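Session 4: Creases, and what to do with them

Hi all, these are my notes from the session, typed up for those who missed it and for those who (I saw you) stopped writing when the tea came out. They're a bit fuller than what I said out loud. Bring them along next time, we'll use the part on folding.

Where we got to last time

We finished with yarn and weave, so you should be comfortable with plain weave, twill and satin, and you should be able to pull a thread out of a scrap and tell me if it's warp or weft. If you can't, go back to the scrap envelope before reading on.

Why cloth creases at all

A fiber that gets bent wants to spring back, and some fibers want it a lot more than others. Wool is the champion. Hang up a wool jacket overnight in a steamy bathroom and most of the damage is gone by breakfast! Cotton and linen are hopeless by comparison. Inside a cotton fiber there are long chains holding onto each other with weak little bonds (hydrogen bonds, if you had chemistry), and when you bend the fiber those bonds let go and grab on again in the new position. Now the crease is home. Water loosens the bonds, heat helps things move, pressure holds everything flat, and as the cloth dries the bonds set again. So that's ironing, the whole of it, and it's why a dry iron on bone-dry linen gets you nowhere.

Polyester works differently. It softens above a certain temperature and sets as it cools, so you can put a pleat in a polyester skirt and it'll outlive you. The trouble is you can do the same thing by accident with a hot dryer and a crumpled load.

Weave matters too. A tight plain weave shows more than a looser twill of the same yarn, as the threads have less room to slide around. And color! A matte dark cloth with light from the side will show you folds you'd never notice under a flat ceiling light.

Folds, ripples and bunching

I use three words in class and I'd like you to use them the same way. A fold is one long line. Ripples are several thin ones running near each other. Bunching is where the cloth gathers up and the lines crowd together.

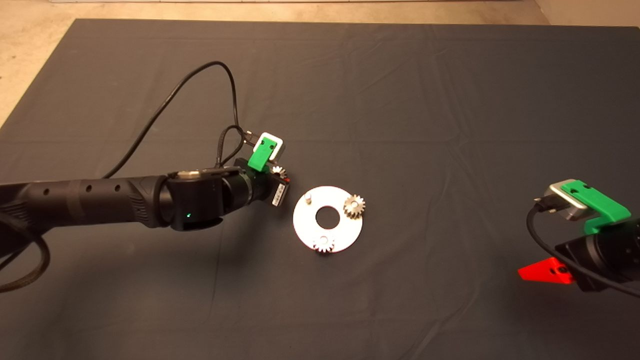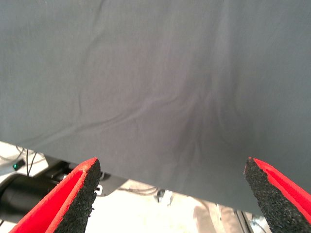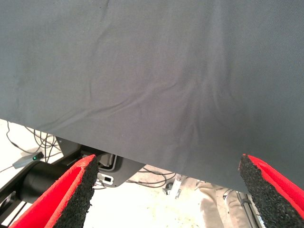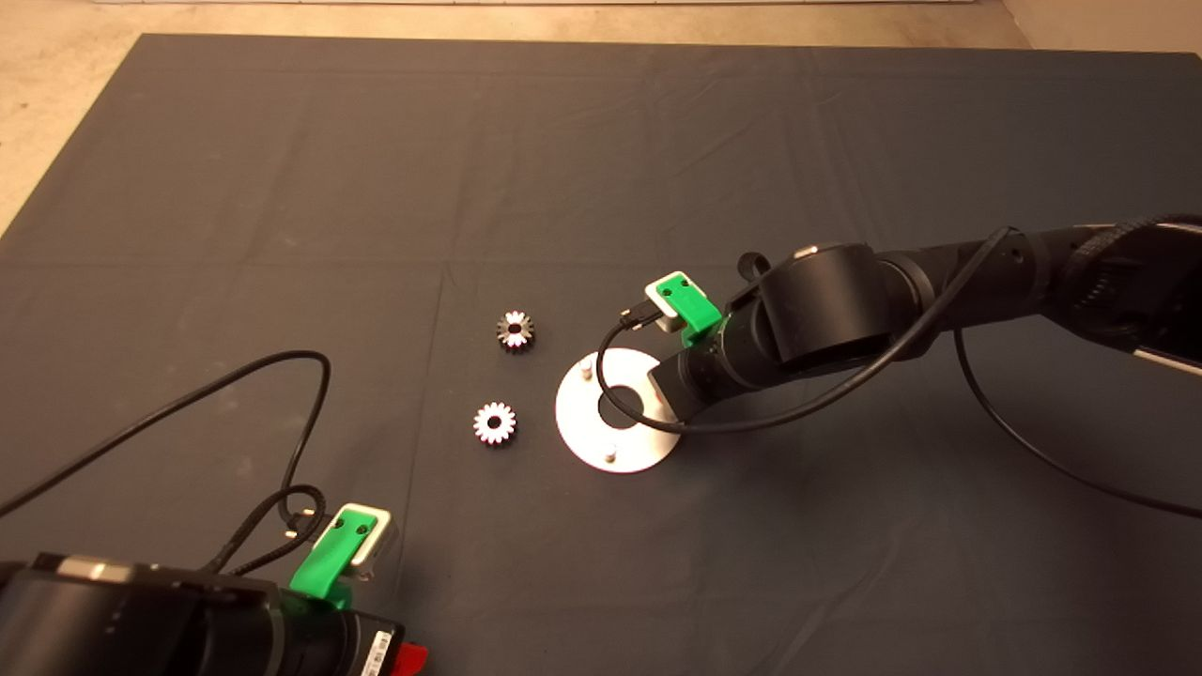

Dark gray cloth with soft creases.

Pressing is not ironing

Ironing slides. Pressing goes down, waits, and lifts. Slide a hot iron across damp cloth on the bias and you'll stretch it, and then you've got a wavy hem to go with your creases. For table linen I iron along the warp first and finish by pressing the hems.

I worked for six years at Halarent, a linen rental place, and one summer I kept a tally because I was arguing with my boss. We sent out 3,105 tablecloths in a month. Of those, 1,480 had to be pressed a second time, and 406 of the second lot were only creased from how we'd stacked them on the cart. I won the argument and we got more carts.

Storing it

Rolling beats folding if you have the space. If you have to fold, change the fold lines every time, and stack no higher than your forearm. Let the cloth cool completely before it goes on the shelf. Warm cloth takes a crease very happily.

Homework

Cut four squares from the same cotton. Crumple them all in your fist for a minute, then leave one alone, mist one, steam one, and press one. Write down what each looks like after an hour and again the next morning.

Comments

Marlow: Does the bathroom trick work on a wool blend? Mine is mostly polyester.

Zanele Botha: A little, Marlow, but don't expect much. The wool will relax and the polyester will just sit there.

tessk: My misted square came out better than the steamed one, did I do it wrong?

Zanele Botha: Probably held the steamer too far away. Bring both in!

Notes by Zanele Botha. Please ask before copying for another class. Contact | Back to top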